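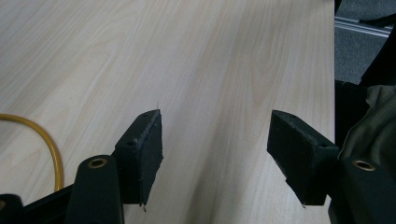 Tue 28 July -- Sullix today released version 2 of Tavusska, its scheduling software for municipal water meter replacement. The update is available to existing license holders at no added charge.

Tavusska 2 groups work orders by street segment and valve zone, so that one shutoff notice covers all meters on a line. Earlier releases sorted orders by account number only. Import from spreadsheet files is unchanged.

The town of Lynch has run the new version since April. Its crews have replaced 297 meters across 23 valve zones.

"Residents get one notice for the block," said Malachy Brennan, field operations manager for Lynch. "We still print the route sheets, and the new layout fits on a single page."

Support for Stosari handheld readers is planned for a later update. "The readers store dates in a different format, and we want that conversion tested first," said Oda Lie, product manager at Sullix.

Installation notes are posted on the Sullix customer site.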